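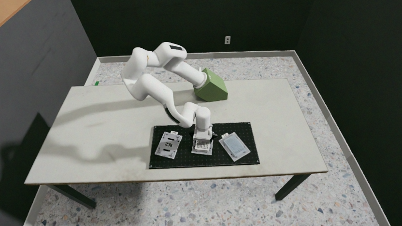 Puesto de trabajo del área de simulación: el brazo, el tablero negro y las tres placas.

Quiénes somos

Zasero es una empresa pequeña que escribe normas de trabajo para laboratorios que han metido un robot en la sala y luego se han preguntado qué hacer con él. No fabricamos brazos, no los vendemos y no cobramos comisión de quien los vende, cosa que en las ferias del sector nos deja bastante solos a la hora del café. Lo nuestro son los procedimientos: quién puede mover qué, en qué orden, con qué comprobaciones y qué se apunta después.

Somos 22 personas. La mitad viene de laboratorio, con años de pipeta y de cuadernos corregidos en rojo; la otra mitad viene de automatización y creía, al llegar, que un procedimiento era aquello que se redacta la víspera de la auditoría. Las primeras reuniones entre ambas mitades fueron largas. Las actuales también, pero ahora se levanta acta.

De dónde venimos

Anselmo Villca fundó Zasero después de una temporada como responsable de calidad en un laboratorio de análisis de aguas. El laboratorio tenía un robot magnífico y una hoja plastificada con instrucciones para usarlo. La hoja decía, en su punto cuarto, «proceder con normalidad». Anselmo preguntó a cinco compañeros qué entendían por normalidad y obtuvo seis respuestas, una de ellas por correo electrónico y con adjuntos.

Aquella hoja está enmarcada en nuestra entrada. Las visitas suelen reírse al leerla y dejan de reírse cuando les pedimos la suya.

El primer encargo llegó de Mullimier, un laboratorio de control de alimentos que quería automatizar la preparación de muestras sin que el turno de noche tuviera que llamar al turno de día. Les entregamos un manual de 107 páginas. Nos lo devolvieron con una nota muy educada en la que preguntaban si existía la versión para personas. Tenían razón, y de esa nota salió casi todo lo que hacemos hoy: el manual quedó en 22 páginas, se leía de pie y cabía en el bolsillo de una bata. Las otras páginas eran, en su mayoría, definiciones de palabras que habíamos inventado nosotros.

Qué hacemos

Redactamos procedimientos para celdas robotizadas de laboratorio, revisamos los que ya existen y formamos a quienes tienen que cumplirlos. También hacemos algo que figura en las facturas como «ensayo previo de reglas» y que en la oficina se llama, con menos pompa, romper el papel.

Consiste en lo siguiente. Antes de que una regla llegue a un laboratorio, la probamos en simulación. Montamos el puesto con su mesa, su brazo y sus placas, y ejecutamos el procedimiento al pie de la letra, con la mala fe de un abogado de la parte contraria. Si la regla dice que la pinza baja sobre la placa, preguntamos desde qué altura. Si dice que las placas se colocan sobre el tablero, las colocamos torcidas, cada una con un ángulo distinto, porque la frase no lo prohíbe y porque en la vida real alguien las dejará así antes de irse a comer. Una de nuestras placas lleva marcado N2 y en la imagen de cabecera se lee del revés. El procedimiento que la acompañaba hablaba de «la posición habitual de la etiqueta». Ya no habla de eso.

El entorno de simulación se llama Cuervo y lo mantenemos nosotros. El nombre se eligió por votación y ganó por 2 votos a un acrónimo que explicaba perfectamente lo que hacía el programa y que por eso mismo no le gustaba a casi nadie.

Llevamos registradas 767 observaciones en Cuervo. Una observación es cualquier punto en el que el texto del procedimiento permitía hacer algo que su autor no quería que se hiciera. Muchas son tontas. Las tontas suelen ser las caras.

Las reglas de la casa

Nos piden a menudo nuestros criterios de redacción, a veces con la esperanza de que quepan en una diapositiva. No caben, pero los principales son estos.

Un verbo por instrucción. «Acercar, alinear y soltar» son tres instrucciones que viajan con un solo billete. Cuando algo falla en medio, el registro dice que el paso siete no se completó y hay que averiguar cuál de los tres pasos siete era.

Los adverbios se justifican por escrito. «Cuidadosamente» no es un parámetro. Tampoco lo son «suavemente», «correctamente» ni el muy querido «debidamente», que sobrevive en los documentos técnicos mucho mejor que quienes los firman. El que quiera conservar un adverbio debe acompañarlo de una velocidad, una fuerza o una distancia, y entonces casi siempre lo retira él mismo.

La orientación se escribe. Toda pieza que pueda colocarse de dos maneras se colocará de las dos, y si admite una tercera también. El procedimiento indica qué lado mira al operador, qué marca debe leerse y desde dónde. Pedimos además una referencia física, un tope o una esquina, para los días en que no apetece leer.

La zona del brazo tiene dueño. Mientras hay un movimiento programado pendiente, una sola persona autoriza el acceso, con nombre y turno. «El equipo» no autoriza nada. Hemos conocido equipos enteros que creían que había autorizado el de al lado.

Parar no requiere permiso. Cualquiera puede detener la celda y no rellena ningún formulario antes. El formulario viene después, es corto y no contiene la palabra «culpable» ni ninguno de sus sinónimos administrativos. Volver a arrancar, en cambio, sí lleva firma.

Lo simulado se etiqueta como simulado. Un ensayo en Cuervo sirve para encontrar agujeros en un texto. No acredita que una celda real sea segura, ni sustituye la evaluación de riesgos de la instalación, ni exime de probar la parada de emergencia con el dedo. Lo ponemos en la primera página de cada informe, en el mismo cuerpo de letra que el resto. Un cliente nos pidió que lo bajáramos a nota al pie. Ahora está en la primera página y también en la nota al pie.

Toda regla caduca. Cada procedimiento lleva fecha de revisión y el nombre de quien la hará. Cuando vence, la regla sigue en vigor, pero aparece en una lista que se lee en voz alta en la reunión de seguimiento. Es un método primitivo y da un resultado excelente.

Cómo trabajamos con los clientes

Empezamos con una visita. Pedimos ver los documentos y después pedimos ver el trabajo, en ese orden, y anotamos las diferencias. Solemos estar dos jornadas completas, incluido un cambio de turno, que es el momento en que los procedimientos se transmiten de verdad: por el pasillo y con el abrigo puesto.

Luego redactamos un borrador y lo ensayamos. El informe del ensayo va al cliente entero, con nuestras propias meteduras de pata dentro. Quien prefiera recibir solo las conclusiones puede arrancar las primeras páginas por su cuenta.

La versión final la firma alguien del laboratorio y no nosotros. Es la cláusula del contrato que más se discute. Quien va a convivir con la regla tiene que haberla leído, y la firma es la única forma que conocemos de conseguirlo. En Lusodby, donde se preparan placas para varios hospitales, la persona encargada de firmar devolvió el documento cuatro veces. A la cuarta le ofrecimos trabajo. Dijo que no, con una carta redactada con un solo verbo por frase.

Lo que no hacemos

No certificamos. Para eso hay organismos, y les va bien sin nosotros. Tampoco redactamos procedimientos para una auditoría que es la semana que viene; podemos recomendar un buen servicio de encuadernación. Y no escribimos normas para equipos que no hemos podido ver, en persona o modelados con datos suficientes. Nos llega cada cierto tiempo la petición de una «norma genérica para cualquier robot». Tenemos una. Ocupa una línea y dice que se lea la norma específica.

El equipo

Trabajamos en tres áreas. Redacción escribe, Simulación intenta que lo escrito salga mal y Formación se lo explica a gente que lleva doce años haciéndolo de otra manera y a la que tampoco le iba tan mal. Se rota entre áreas cada junio, sin excepciones, dirección incluida. A Anselmo le tocó el año pasado Simulación y presentó treinta y una observaciones contra un procedimiento que había firmado él. Se aceptaron todas menos una, que sigue en apelación.

Quien entra en la empresa pasa sus primeras semanas haciendo un único ejercicio: escribir las instrucciones para colocar una placa sobre un tablero. Otra persona las ejecuta en Cuervo sin preguntar nada. El texto medio empieza en cuatro líneas, crece hasta dos páginas y acaba en nueve líneas bastante buenas. La expresión «como es lógico» suele desaparecer en la primera tarde.

Trabajar con nosotros

Buscamos de vez en cuando gente para Redacción y Simulación. No hace falta haber programado robots, aunque no se lo tendremos en cuenta. Sí pedimos una muestra: un procedimiento propio, de cualquier materia, que otra persona haya seguido sin llamar por teléfono. Valen las recetas. Ya tenemos varias tortillas en archivo, y una de ellas se usa en los cursos - la de los huevos «debidamente batidos».

Contacto

Para encargos y visitas, use el formulario de esta misma página. Tiene cinco campos y los cinco son obligatorios, incluido «¿Quién firmará el procedimiento?». Si todavía no lo sabe, escriba «no lo sé» y empezaremos por ahí.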